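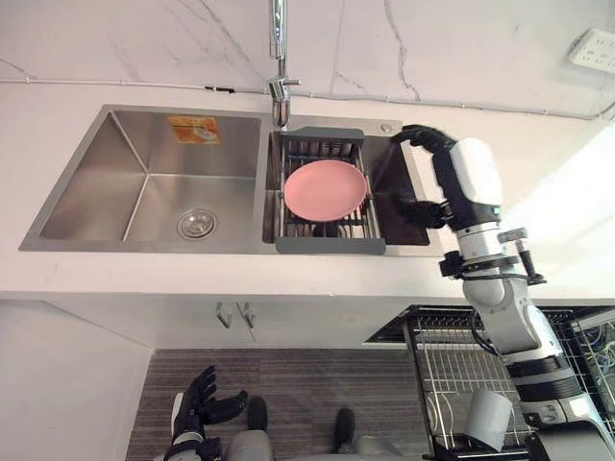
Kitchen and Dining Team, Skokavgate House
Minutes of the September staff meeting

Present: 11 members of the kitchen, dining and night teams. The meeting opened at 2:30 in the small dining room, with plum cake left over from lunch and very much appreciated.

1. Minutes of the last meeting
Agreed as written, once we had corrected the spelling of Hustia, the firm that looks after our robot.

2. The robot at the sink
This took up most of our time, and the chair let it run because so many people had something they wanted to say. The robot has now been working on plates and cups in the upstairs kitchen for eight weeks. The morning team were glad to have company at the sink, although they find it slow, and one of them still says good morning to it (she asked for this to be recorded, so it is). Lifting one plate to the rack and settling it there can take as long as a person needs for a whole stack. On the other hand, two colleagues with sore wrists have been able to spend the after-lunch hour out with the residents, and both said what a difference that has made to their day.

There was a good long talk about who steps in when it stops. At present it is whoever stands nearest, and that has tended to be the newest person on shift. We agreed that the shift lead will answer for it from now on and that the time will be written on the sheet as work – it is work, after all, and should be counted.

3. Hours and pay
The manager repeated that no one's hours will be cut while the trial runs. Several people thanked her warmly and then asked, quite fairly, what happens afterward. She will ask the Dusent office for an answer in writing and bring it to the next meeting.

4. Training
The Liyanage course is open to anyone who would like to learn how to set up the robot's tasks. It will be held in paid time. The night team asked for a late session so that they are not left out again, and everyone supported this.
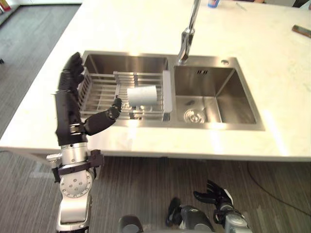 The night team added that they would be happy to learn the new tasks, but they do not want the quiet talk over the washing up to disappear, as that is often when a tired colleague says how she is really doing. Many heads nodded. We agreed to keep the evening wash by hand until the trial is over.

5. Any other business
The lockers on the second floor are sticking again. Spare key 77 is still missing, so please check your apron pockets.

The meeting closed at 4:00.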